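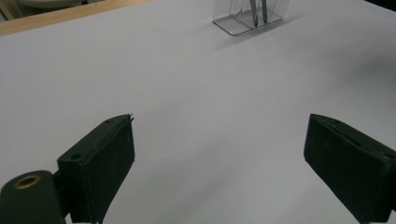 Reading the segment note so you don't have to

October 16, 2021

I spent most of Saturday morning on the couch with a pot of tea and the annual report of a company I own a very small piece of, and I want to tell you about note 3, because it has annoyed me enough to write a post.

The company is Florkilstead. They make fittings for commercial kitchens (hinges, drawer runners, the latches on big fridges) and I bought 200 shares a while back when a friend of mine, Vilgot Solberg, wouldn't stop going on about them. Boring business, pays a dividend, not much debt. I like boring. My whole portfolio would put you to sleep.

Anyway, back in August they changed the way they report their segments. It used to be by region: Australia and New Zealand, Asia, Europe, and a bucket called Other. You could see sales and profit for each one. Now it's by "customer solution", and there are two of them, and I couldn't tell you what either one means. Something like "Core" and "Integrated". The regions still get a small table at the back, but it's revenue only. The profit by region has gone.

Now, they're allowed to do this! The rules say you report segments the way the bosses look at the business internally, so if the managing director gets his monthly numbers cut a different way, the published segments are supposed to follow. And companies do reorganise. I've worked in enough offices to know that a new org chart turns up every couple of years whether you want one or not.

But here's my trouble with it. The last time we got profit by region, Europe was sliding. It was still making money, just less each half, and I'd been keeping a little spreadsheet. Then the half where I most wanted to see the next number, there was no next number. I'm not saying anybody did it on purpose. I'm saying I noticed.

So what do you do when the number you were following goes away? I had a go at it from the other end.

First I went to the tax note. Most people skip it and I don't blame them, but there's usually a line in the reconciliation for the effect of overseas tax rates. If a company earns a lot in places where tax is lower than at home, that line is a decent size. Florkilstead's got smaller. That fits with less profit coming from overseas, though it could also be three other things, and I got a bit lost trying to rule them out.

Then the goodwill note. They bought a distributor called Yáñez a few years back, and most of the European business runs through it. Goodwill has to be tested every year, and they have to tell you what growth they assumed and what discount rate they used. The growth assumption was cut from 3 per cent to 2. Nothing written off, but somebody in that finance team sat down and decided Yáñez was going to grow slower than they'd thought last year. They also added a sentence saying a "reasonably possible change" in assumptions could lead to an impairment. I went back and checked the old report and that sentence wasn't in it. I felt like a detective, I have to say.

Last of all, the receivables table. The amount more than 30 days overdue went up while sales were flat. It isn't split by region, so I can't pin that on Europe, but I wrote it down.

I rang Vilgot with all this and he was completely unmoved. His view is that I'm reading tea leaves, the new segments are probably how the place is run, and the kitchen people he talks to are still ordering. He reckons the one to watch is Fuvodo, the competitor, who've been discounting like mad. Fair enough. He has been right about more of these than I have, and he brings it up often.

I also sent an email to the investor relations address, asking politely whether they'd consider giving the old regional split for one more year so people could compare. I got a nice reply from a bloke called Uriel Insaurralde, who thanked me for my interest and pointed me to the table at the back — the revenue one. So I've written again and said yes, I've seen that table, it was the profit I was after. No answer yet.

What am I going to do? Nothing much for now. I'm not selling over a footnote. I've stopped the dividend reinvestment, so the next payment will come as cash and I'll think about where to put it. Possibly Oker, which I've been meaning to read up on since winter, and which (I had a quick look) still gives every region its own line with profit and assets and everything. Lovely stuff.

If you hold Florkilstead and you've managed to get a straight answer on Europe, leave a comment, because I'd love to see your working. And if you know what an "integrated customer solution" is when the product is a fridge latch, please tell me that too.

Usual warning: I'm a person with a spreadsheet and no licence to advise anyone. Do your own reading.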